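Clollwood's last launderette will stay open after all

Good news for anyone in Clollwood without a washing machine (or with one like mine, which screams): the launderette at the bottom of the hill isn't closing. I popped in with a bag of towels and came out with a news story, so that's my morning gone.

Grey towels, stripes and all.
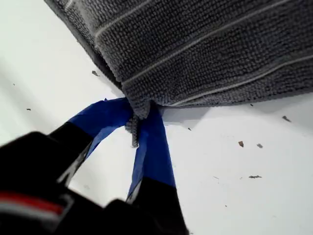
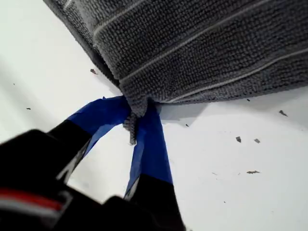 The notice that went up on the door in January said the lease was ending and the doors would shut for good at the end of March. It was a small notice, handwritten, stuck up next to the one about not washing horse blankets, and I think half the town missed it. The other half more than made up for that. There was a petition on the counter of the chip shop by teatime, and by the time it went off to the landlord it had filled 42 pages, mostly with signatures but also with a fair few complaints about the bins.

The new arrangement is that Jesia, the dry cleaning shop two doors up, takes on the lease and runs both places together. They've signed for 8 years. Same machines to begin with, same opening hours, and the woman on the counter who does the service washes is keeping her job, which I was really pleased to hear as she once saved a jumper of mine that I'd given up on.

Prices are going up, I'm afraid. A standard wash goes up by 85p from April, and the big drum at the back will go up too, though they haven't settled by how much. The dryers stay as they are. I did ask whether the change machine would be mended and got a laugh, so bring coins.

What I hadn't understood until I sat down and listened is who uses the place. I'd always pictured students, but we haven't got any students! It's the flats above the parade, where there's no plumbing for a machine, and the people on the boats, and the café Saraç across the road, which has sent its tablecloths there for as long as I've lived in Clollwood. The owner there told me they'd looked at having it all collected by a firm from out of town and the quote made them feel quite ill. Then there are the duvet people, who turn up once a year in spring, completely fill the place and go away again. I am a duvet person.

One man waiting for his dryer told me he has a perfectly good machine at home and comes for the warmth and the company. He'd brought a flask. He also had strong opinions about fabric softener on towels (never, apparently, it ruins them) and I've been going over my whole life since.

There'll be some disruption before it all settles down. The launderette shuts for nine days in the middle of March so the floor can come up - it's been sinking by the window for years, and the end machine walks when it spins. If you're stuck during that time, the nearest alternative is the one at Brurodico, on the retail park, and the bus from the clock tower stops right outside. Jesia will also take service washes over their own counter while the work is going on, but only if you drop them off before ten in the morning.

The bit of the plan I'm less sure about is the payment app. It's meant to arrive in the summer, and you'd use it to book a machine and get a message when your load is done. Handy for some, but plenty of the regulars I spoke to don't have that sort of phone and weren't keen to start now. I put this to the manager at Jesia, who said the coin slots will stay on every machine and that they'd had the same question from practically everybody who came in.

The horse blanket rule also stays.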